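Strobel Party Candy Mix, by the Pound

Home > Bulk Candy > Wrapped Mixes

Okay, I have a soft spot for this one. The Strobel mix was the very first thing I ordered when I opened the Gruver Candy Counter, and I've never let it run out for longer than a shipping delay. It's a plain old-fashioned assortment of wrapped candy, the kind my grandmother kept in a cut-glass dish next to the telephone, and I eat more of it than I should while I'm packing your orders.

What's in the mix: fruit chews, butter toffees, soft mints, coffee hard candies and a cream-filled strawberry one that people write to me about. Strobel blends it at their end and I don't mess with it, so I can't pull out the coffee ones for you (I've been asked!). If you only want one flavor, take a look at the single-flavor bins, where I carry the toffees and the mints by themselves. The strawberry ones don't come that way, I'm sorry to say. I keep asking.

Every piece is individually wrapped, mostly in twist wrappers. I like a twist wrapper. Kids can open it, your uncle with the bad hands can open it, and you don't need your teeth. The wrappers do rustle, so maybe think twice if you're putting these out at a wedding ceremony — save them for the reception.

How much do you need? A pound comes to 50 pieces, give or take a few depending on how many toffees landed in your scoop, since they're the heavy ones. For a kids' party I'd go with 4 pounds and have some left for the grown-ups. For an office dish, one pound will be gone before lunch if your office is anything like the place I used to work. 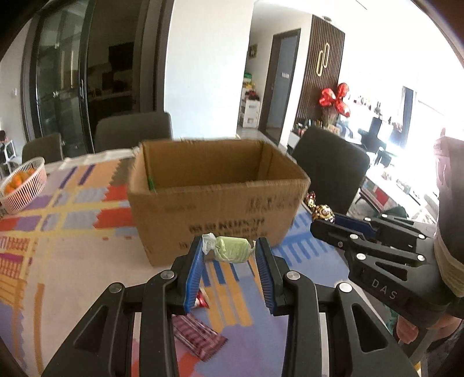 Now, storage. This candy likes a cool, dry cupboard and it does not like your refrigerator. The chews go hard as gravel in the fridge and the hard candies come out sticky once they warm up again. Keep the bag rolled down tight or tip everything into a jar with a real lid. I sell the Fladine half-gallon jar for exactly this, and it holds a little over two pounds if you shake it down. The lid has a rubber ring that you'll want to wash by hand. I put mine in the dishwasher and it came out shaped like a potato chip.

Stored right, the mix stays good for months. The mints go first, they get a bit chalky, but they're still fine in coffee.

About summer: I ship the mix all year, but from May until the weather breaks I add a cold pack to anything going to a hot state. Toffee starts to slump well before 90 degrees, and a mail truck gets a lot hotter than that. The cold pack is free. Please don't have the box left on a sunny porch if you can help it!

For party planners and fundraisers, there's also the 35-pound case. It comes straight from Strobel in their own carton with a liner bag inside, and the price per pound drops quite a bit. It's heavy, so have somebody around to help when it shows up. I can't break up a case or take one back once it's been opened.

Goes nicely with:
Fladine half-gallon jar with lid
Kinance aluminum scoop, small (the large one is too big for the jar, I learned that one myself)
Kinance cellophane favor bags, with ties

Allergy note: the mix contains milk and soy, and the toffees are made on the same line as almonds. If there's a nut allergy at your house, please skip this one and write to me first. I'll happily point you to something else.

Sold by weight. Colors and wrappers change from batch to batch, and Strobel likes to switch the wrappers around without telling me, so your bag might not match the one your sister got at Christmas. Same candy inside.

Prices updated 2004-02-01

Add to basket | Back to Wrapped Mixes | Ask me a question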